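Minutes, workshop build night, 14/05/2020. Notes typed fast, fix whatever I got wrong.

Present: Georges Haddad (chair), Javiera Valdebenito (notes), plus the Driveren bench people. Apologies from Chuensuk side, stuck on a call.

**1. Last minutes**

Read, ok. One correction: the February order for cable clips was never placed. Georges to place it.

**2. Two-arm cup and pour work**
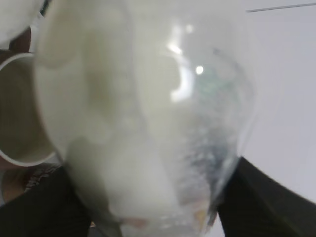
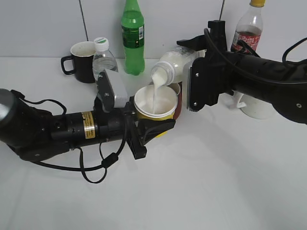 *Item 2, the bench. First one wrist camera, clear cup in the gripper. Second one side camera, right arm pouring into the yellow cup held by the left.*

Georges went through the pour routine. Left holds, right tips. Wants the tilt slower at the start, then steady. Javiera thinks the speed is fine and the problem is where the neck sits over the cup. Went back and forth on it. Agreed to try both but not in the same run, or we learn nothing again.

Grip on the clear cup: wrist camera is so close that the cup is mostly blur. Fingers show, edges of the cup not much. Options: move camera back on the bracket, or leave it and lean on the side view. Georges for moving it. Javiera says moving it means redoing calibration for that whole arm, which took all evening last time. Left open, see actions.

Clear plastic also throws reflections. Suggestion from the Driveren end to stick a strip of matte tape round one cup and compare. Cheap, do it.

Cables. Loops hanging under the left arm still too long. They reach down toward the table and somebody will catch a cup with one. Clips when they come, velcro until then.

**3. Software**

Vorkier build is at 248 saved runs. Georges wants 1,000 before we touch the grip settings. Javiera asked does that include the ones with the old finger pads. No. So the count is lower than it looks, she will sort the folders and give a real number.

Naming of the runs is a mess, three people three styles. Use the Nameo format from now on: date, arm, cup type, then free text. Old ones get renamed only if someone has a dull afternoon.

Stop button: tested before the session, both arms. Keep testing it before every session, write it on the board. Not optional.

**4. Money**

Spent to date 1,993. Ceiling is 3,000, agreed at the start and not moving. Second set of finger pads comes out of what's left. Georges asked for a spare wrist camera too, Javiera said not until the mount question is settled. Parked.

**5. Bench rules**

- Drinks for people stay off the robot table. Was said in February also.
- Towels live on the hook by the door, put them back
- Caps on any bottle not in use
- Whoever runs the last pour rinses the cups and empties the bucket.

**6. AOB**

Chuensuk offered us thier old power supply. Yes please, if someone can pick it up. Check the fan first.

Door to the back room sticks, Georges will bring a plane.

**Actions**

- Georges: order clips; write up slow-start tilt and run it; door
- Javiera: sort run folders, real count; neck position test after Georges is done with his
- Driveren bench: matte tape on one clear cup, compare wrist footage
- Both: decide on camera mount, bring a drawing to next meeting
- Unassigned: pick up power supply

Closed late. Next meeting when the clips and pads have arived, Javiera will send a date round.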